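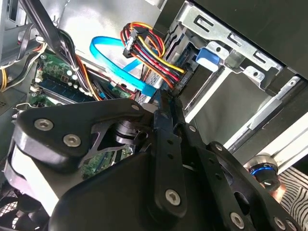
Page 36

OSIER BENCH CELL – teardown and refit arm for desktop towers

Sold and supported by Jelilton. Workshop sizes only, not for production lines.

What it is
One arm, one gripper, one bench. It goes into an open tower and does the reaching. Memory, drives, data cables, power connectors. Your tech stands at the next bench doing the part that needs a brain, or sits down, which is new for most of them.

Built for refurbishers, school board IT depots, recyclers who resell. If you see fewer than five towers a day don't buy it, get a better stool.

The gripper
Matte black plates and linkages, silver hex-socket screws throughout. Parallel linkage, so the fingers stay square to each other as they close. Pale grey pad at the finger housing. Small camera at the wrist looking straight down past the fingers, same view goes to the bench screen.

Screws are all on the outside. Any tech with a hex key can strip the linkage down and put it back. We've timed nobody on this, but Marleny in our service room does it during a phone call.

What it gets into
– Full and mid towers, side panel off, laid flat on the bench
– Drive cages, fixed or sliding
– Memory slots, including the ones with a cable bundle lying right over top of them
– SATA data and power connectors

That third one is why most people ring us. Older towers have the power supply leads slung across the board and the memory sits underneath. Thick bundle, no slack. A person holds the bundle back with one hand and works with the other, all day, and the thumb goes first. The arm comes in under it at an angle. If it can't get under it stops and asks.

What it doesn't do
– Laptops. No.
– Take the side panel off. A person does that and checks for anything swollen, leaking or alive (spiders, mostly)
– Cases with the drive cage riveted over the board
– Processor coolers. We tried. Not selling it until it's right
– Decide whether a part is any good

Bench setup
Needs a flat bench. Really flat. There is a free checker called Flatness that comes on the setup stick, run it before you bolt anything down and again the next morning. If it fails twice shim the bench, don't shim the arm.

Lay the tower open side up with the drive cage away from the operator. Any soft cloth under the case is fine. Good light from the side, not overhead, the bare metal on drive cages throws glare right back at the camera.

Ground strap point is on the left leg. Use it. The arm is grounded through its base, your sleeve isn't.

Teaching it a new case
Around the bench people call this "walking it in". Hold the wrist, press the side button, move the gripper by hand to each part you want, press again. Four walk-ins is normally enough for a case model. After that it finds the slots and connectors itself and only asks about wiring it doesn't recognise.

Wiring is the messy bit. No two used towers are routed the same, somebody has always added a drive and left the data cable in a big loop. The arm goes slow near loops. You can turn that up. Please don't on day one.

What changes for your crew
We get asked this more than we get asked the price so here it is, from a depot that's had the cell running since last winter.

Jolene Bolger runs the floor there. Before the cell, her techs rotated off teardown after every couple of hours because of cuts and sore wrists. Case edges, mainly. Now one person opens and inspects, the arm pulls, a second person tests what comes out. Same headcount. Nobody was let go, and she asked us to put that on the page.

Not all good. Her words: "The first month was slower. Way slower. I had people standing around watching it think. And the ones who were fast by hand felt pretty flat about it, fair enough, they'd spent years getting fast."

What she did – gave the fast ones the walk-ins. Turns out the person who knows where every clip is on a given case is exactly who you want holding the wrist. Souad Zerouali does most of them now and has a pay bump for it. She still does the ugly cases by hand and says she prefers them.

Magdy Metwally was on teardown and moved to testing. He'd wanted to for a while and there was never the time to train him. He misses the radio bench, apparently. The test room has no radio.

Things her crew told us that we then changed:
– Stop button was on the wrong side for left handed people. There are now two
– The chime. Every completed pull used to chime. Gone. There's a light
– "Ask" messages were too wordy. Used to be a paragraph, now it's "cable over slot, lift?" and a yes or no
– Want to be able to pause it without it counting as a fault on the shift report. Done in the February update

On that last one, a note for managers. The cell logs what the arm does. It does not log who is standing there and we wont add it. Two customers have asked. Same answer.

Safety, short version
Slow speed whenever a hand is over the bench. Fingers release on stop, they don't clamp. Tower unplugged before it goes on the bench, every time, and the power supply left to sit. Never reach in under the linkage to free a caught wire – stop, lift the wrist by hand, then free it. Hair tied back. Lanyards off.

Full version is in the manual, section 5, and your people need to read it and not just the supervisor.

Wear parts
Finger pads, 2,000 pulls a set. Less if you do a lot of bare metal cages. Pads come with the cell, spares are stocked.
Linkage screws, check for tight once a week. They do back out a bit when the arm is new.
Wrist camera window, wipe with dry cloth. Dust from old fan grilles gets everywhere, blow the case out before it goes under.

Controller
Nakajima bench controller, supplied. Older Nakajima units work but no pause feature. Ask before you buy used.

Training
Two days at your place, with the people who'll be using it. We'd rather have the techs than the office. Doaa El Idrissi does the sessions and will want to see one of your worst towers, so keep one back. She brings her own hex keys and would like them returned.

Warranty
36 months on arm and gripper. Pads and camera window not covered. Damage from skipping Flatness not covered, and yes we can tell.

Ordering
Quote on request, tell us what case models you see most and how many techs share the bench. Colour is black. Lead time depends on the month so ask. Trial cell avialable for depots that want the crew to have a go first, we'd suggest it.

Page last checked February 18, 2026. Prior versions of the gripper (single linkage) are on the discontinued list, pads for those still in stock.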